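Gullside library keeps its evening hours until spring

The public library in Gullside will stay open until nine in the evening through the whole winter. The town council took the decision at its December meeting, after a trial which started in the early autumn and which was more popular than the library had expected.

Before the trial, the doors were locked at half past five. For people who work in Losmont and come home with the late bus, this meant that they could use the library only at the weekend. During the trial months the library counted 2946 visits after half past five. In the same period 765 new library cards were given out, many of them to people who have lived in the town for years and never had one before.

"We hoped for students, and the students came," says the head librarian, Parveen Warraich. "But I was more surprised by the people of my own age. They come in with the shopping bag, they sit down with a newspaper for half an hour, and then they go home and cook."

The evening hours do not cover every service. After six o'clock there are 2 members of staff in the building, one at the front desk and one on the upper floor. Books can be borrowed and returned as usual, but the local history room is closed and the map collection must be ordered one day before. The children's corner stays open until seven.

Not everybody at the meeting was in favour. Councillor Neville Bunting asked if the money would be better spent on the roof, where the repair has been moved from one budget to the next for several years. He voted for the longer hours in the end, with the condition that the roof must be discussed again before the summer. The cost of heating and lighting the building in the evening was also discussed for a long time. The reading room on the ground floor will have its radiators turned down one step after eight, so visitors are advised to keep a pullover with them.

The bus company Kushnir has agreed to move the last departure from Library Square. It now leaves at ten minutes past nine, where before it left at five minutes to. Drita Grgić, who lives in the upper part of the town and does not drive, wrote to the company about this already in the first week of the trial. She got an answer after her third letter.

"It is a small thing, fifteen minutes," she says. "But with the old timetable I had to start packing my bag at half past eight, and the walk up the hill is not nice in the dark."

The longer hours have made room for an evening programme too. The language café, where people practise English and Hungarian over tea, is led by Kálmán Deák and has moved from the small meeting room to the reading room. There were too many chairs for the small room, and the door could not be opened fully. The café starts at half past six and no registration is needed. Those who want to practise another language can leave a note at the front desk, and if three or more people ask for the same one, the library will try to find a leader for the group.

A series of open talks will begin after the New Year. The first is on old fishing boats of the coast and how their names were chosen. Later ones will deal with growing apples in a windy garden, with the history of the Losmont railway and with computer drawing in three dimensions. Entrance is free, and the doors open fifteen minutes before each talk.

The library has also received a gift of 300 books from the family of a former schoolteacher in the town. Most are novels and travel books, with a shelf of cookery books from the fifties and sixties. Uldis Urbonaitė is now putting them into the catalogue, and he expects that the first boxes can be borrowed before the end of winter. Double copies will be sold for a small sum at the spring book market.

Visitors who come by bicycle should know that the stand in front of the main entrance is closed while the paving stones are laid again. There is another stand in the yard, behind the café Kolau. The café itself closes at six, but it has promised to try later hours on the evenings when there is a talk – the owners will decide after the first two.

Questions about the programme can be asked at the front desk or by telephone between ten and four. A printed list of the evening talks will be ready in the second week of the new year, and can be taken from the table beside the entrance. 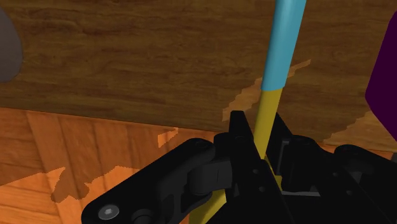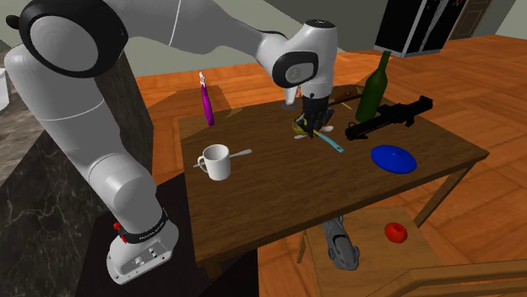
Computer-made pictures: a gripper with a rod in blue and yellow (first), and a white robotic arm over a wooden table (second).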